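Fledstead Hall Users' Group
Minutes of the February meeting, small meeting room, Tuesday, 7.30 pm

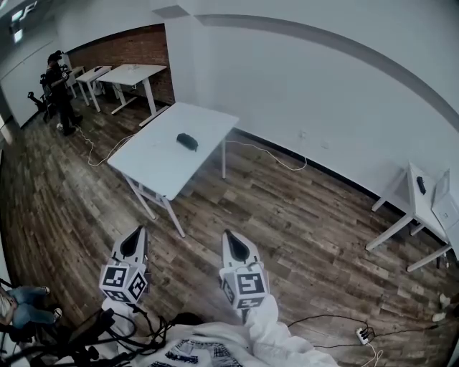
Is the floor in the small room to be covered with carpet tiles this year?
It will stay as it is until the group has seen a second price and a sample it can walk on.

Present: Everett Blackwood (chair), Arlindo Sampaio (minutes), and members for the art class, the parents' morning, the history society and the Stuton players. Apologies from the choir.

1. Minutes of the last meeting
Agreed, with one change. Under item 4, "the chair welcomed the quote" should read "the chair received the quote". Mr Blackwood asked for it to be noted that he had welcomed nothing.

2. Floor in the small room
The Pedanberg quote for carpet tiles came to 2000 pounds, fitted, skirting extra. Mr Blackwood asked what was wrong with the planks. The art class said they were noisy. The history society said the room had been noisy since 1904 and would be noisy under carpet. Mr Sampaio pointed out that the mix of brown, grey and tan hides most marks and that paint comes off it with a damp cloth, as he has had cause to find out. The art class did not think this was relevant.
The Pedanberg leaflet says the tiles "lift the mood of any room". The chair wanted to know how this had been measured. No answer was to hand.
Agreed: ask Mathebula for a price, and ask both firms for a sample tile. Action: AS.

3. Leads on the floor
Power strips and leads are being left lying across the planks. The parents' morning asked for a rule that all leads run along the wall. Mr Blackwood said there was already such a rule, on a card by the door, and he doubted a second card would be read by anyone who had ignored the first. The players offered rubber cable covers from their own store. Asked whether these were the ones lost last spring, they said they would look.
Agreed: try the covers for a month if found. No money to be spent.

4. White table
The parents' morning finds the thin metal legs wobbly when children lean on the top. The art class has never had any trouble with it. A new folding table was suggested. The chair recalled that the last folding table was also going to solve everything, and it is now in the shed.
Agreed: tighten the legs first, then report back. Tables to be put back square to the wall after use. Action: art class.

5. Hire charge
Proposal to put the evening charge up to 24 pounds. The case made was that it would bring in over 1000 pounds more a year, on the basis that every present user stays and books as often. Mr Blackwood asked whether any of them had been asked. They had not.
Deferred until they have.

6. Any other business
The history society would like its kettle back.

Meeting closed at 9.10 pm. Next meeting in the same room, same time, date to be sent round by AS.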